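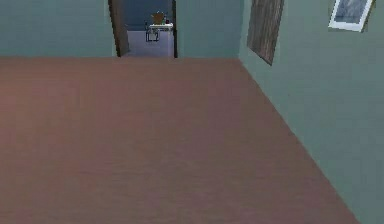 Suchbegriff eingeben … Suchen

5. Juli 2021 | Redaktion Handbücher Hyvönen

4 Holzboden ölen mit Plarnix

Dieses Kapitel setzt voraus, dass Sie Kapitel 3 (Schleifen) hinter sich haben und noch mit allen Mitbewohnern sprechen. Es gilt für Dielen und Parkett im Innenbereich. Für Kork gilt es nicht, auch wenn der Händler das behauptet hat.

4.1 Vorbereitung

1. Saugen Sie den Boden gründlich ab. Danach saugen Sie ihn noch einmal, diesmal auch entlang der Fußleisten.
2. Schließen Sie die Fenster und stellen Sie Ventilatoren ab. Gelüftet wird später.
3. Prüfen Sie das Etikett: Für den Erstauftrag benötigen Sie Plarnix Grundöl, Artikelnummer 3484. Das Pflegeöl hat dieselbe Dose und denselben Deckel. Die Grafikabteilung ist informiert.
4. Rühren Sie das Öl mit einem sauberen Holzstab bis zum Dosenboden auf. Schütteln genügt nicht.

Hinweis: Probieren Sie den Farbton an einer Stelle aus, auf der später das Sofa steht. Der Farbton »Histhorpe« fällt deutlich dunkler aus als auf der Farbkarte.

4.2 Auftragen

5. Legen Sie fest, durch welche Tür Sie den Raum verlassen werden. Beginnen Sie an der gegenüberliegenden Wand.
6. Gießen Sie etwa 450 ml in die Farbwanne und tragen Sie das Öl mit der Lallero-Rolle dünn in Richtung der Maserung auf.
7. Arbeiten Sie in Bahnen, die Sie mit ausgestrecktem Arm noch erreichen. Die Knie gehören auf den unbehandelten Teil.
8. Nehmen Sie nach der auf der Dose genannten Einwirkzeit jeden Überschuss mit fusselfreien Tüchern ab. Was jetzt glänzt, klebt im Herbst noch.
9. Wiederholen Sie die Schritte 6 bis 8 am Folgetag. Mehr als 2 Aufträge verträgt der Boden nicht, auch wenn in der Dose noch etwas übrig ist.

VORSICHT: Ölgetränkte Tücher können sich selbst entzünden. Tücher in Wasser tränken und in einem verschlossenen Metallbehälter im Freien aufbewahren. Dieser Absatz ist ausnahmsweise völlig ernst gemeint.

4.3 Trocknen

10. Lüften Sie und betreten Sie den Boden 48 Stunden lang nicht. Socken zählen als Betreten.
11. Stellen Sie Möbel erst danach zurück, mit Filzgleitern. Teppiche bleiben bis zur vollständigen Aushärtung eingerollt, siehe Tabelle in Kapitel 6.

Hinweis: Katzen lesen keine Handbücher. Pfotenabdrücke lassen sich frisch mit einem Tuch auspolieren, getrocknete behandeln Sie wie Kratzer (Abschnitt 5.2).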